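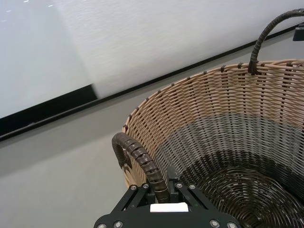
首页 | 人物 | 手艺 | 店铺 | 订阅

编筐的人不爱说话

下午四点到的Clendine，Oldřich Ševčík还在泡料。手没停，话也短。

“先问吧，我边干边说。”

他编圆筐，大的，双提手。一只筐从底起，一圈一圈往外盘。底用深色条，筐身换浅色。为什么？“底下容易脏。深的耐看。”又补一句：“我师傅也这么编，没问过他。”

最费劲的是提手。芯子弯好，插进筐壁，再用条子一道道缠上去，斜着走，缠紧。“松一道，整根都得拆。”他说年轻时拆过一整晚，手指头都破了。现在一对提手要半个下午，快不了。

来买的人拿去装什么？毯子，柴火，小孩的玩具。有位老主顾拿来放毛线，用了19年，去年十月送回来换了一边提手。“筐身没坏，就是颜色深了点。我挺高兴的。”

铺子里搭把手的是Čestmír Ďurica，管收口和送货。问他收口难不难，他想了想：“头34只都不能看。”后来呢？“后来他不骂我了。”

今年两人打算做200多只，一部分给Colten的集市。价钱没张，Oldřich不愿多谈这个。

保养的事倒说得细：别放暖气边上，太干会脆。灰用软刷子扫，别泡水里。脏了拿湿布擦擦，阴凉的地方凉干。提东西两边一起提，“老拎一边，口就歪了。”

走的时候他又低头缠上了。门没关，说是要透气。

联系我们 | 版权所有 Cistudon | 返回顶部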